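5/10/24
Posted by Stullier to the Morkeo grippers list

Hello all,

Sorry for the slow reply. I've been meaning to sit down with a pot of tea and do this properly, and the week got away from me. I'll leave the earlier message in place so that anyone new can see what was being asked.

> We're choosing between the Droneo parallel jaws and the McGrath tapered
> fingers for a bedroom tidying job, mostly fetching small things from
> bedside tables and from the floor beside the bed. The budget will only
> stretch to one set this year. Has anyone run both on the same arm, and did
> you have to change the wrist camera mount? I'm also a bit worried about
> soft packets, as our old jaws used to crush everything.

Well, yes, we have run both, on the same arm and with the same controller, and I'm very happy to pass on what we found (with the usual warning that our rooms aren't your rooms!). We did 730 attempts altogether over the spring, split between the two sets, and I had a favourite before we started and had to change my mind, so do take that as a sign that I tried to be fair.

The Droneo jaws are lovely things on a bench. They close squarely, they hold a box beautifully, and if all you ever did was lift cartons off a shelf I'd tell you to buy them tomorrow. The trouble came when we took them in among furniture. They're wide at the front even when shut, and a bed and a bedside table don't leave you much room to be wide in. The McGrath fingers come nearly to a point, and you can slide them in closed and only open them once you're where you want to be.

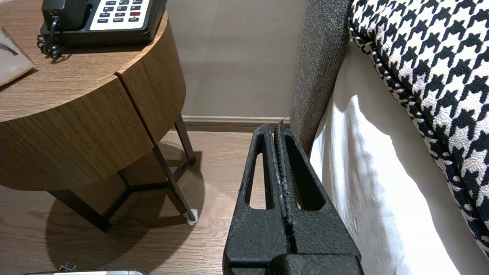

Do the tapered fingers need a different camera mount from the parallel jaws? They use the same bracket, but you'll want to tilt the camera down by 15 degrees, as the McGrath set is longer and the tips otherwise sit too high in the view. Do the hand-eye calibration again afterwards, even if the numbers look fine to you. We skipped it the first time and spent a whole afternoon blaming the controller, poor thing.

While I'm on the subject of cameras, the openings in the fingers turned out more useful than I'd expected. I had thought they were only there to save weight, but having a little of the floor or the bedding showing through helps a good deal when you're driving by hand and trying to judge how close you are. The solid Droneo jaws hide all of that, and our drivers grumbled about it from the first morning.

Now, soft packets. Foil was the one I was dreading, partly for the crushing and partly for the shine, which upsets the depth reading no end. What worked for us was to come in low along the tabletop and take the packet by its crimped end, with the grip force turned well down. Going for the middle from above was a poor second with either set. With the McGrath fingers and the end grasp we got 82 per cent of packets lifted cleanly, and the parallel jaws were a fair way behind that, mostly because the blunt fronts pushed the packet along ahead of them.

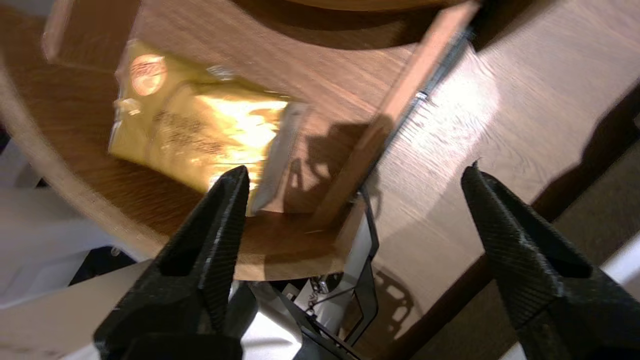 Round tables make this harder than square ones, I should say, because a packet that gets nudged has an edge to fall off in nearly every direction. We ended up slowing the last bit of the approach by half, and that did more good than any amount of fiddling with force settings. If your controller lets you set a separate speed for the final stretch, please use it. Ours needed a firmware update before the option appeared in the menu, so have a look for that if you can't find it.

On wear, we've now put 3,000 closes on the McGrath pair, counting the bench work, and they still meet nicely all the way up. They do pick up bits and get scuffed, so a wipe with a dry cloth at the end of the day is a good habit to get into.

If you do go for the tapered set I can send you our mount drawing and the settings file. Just reply off list and tell me which arm you have, as the bolt pattern changed between versions and I'd hate to send you the wrong one.

All the best,
Stullier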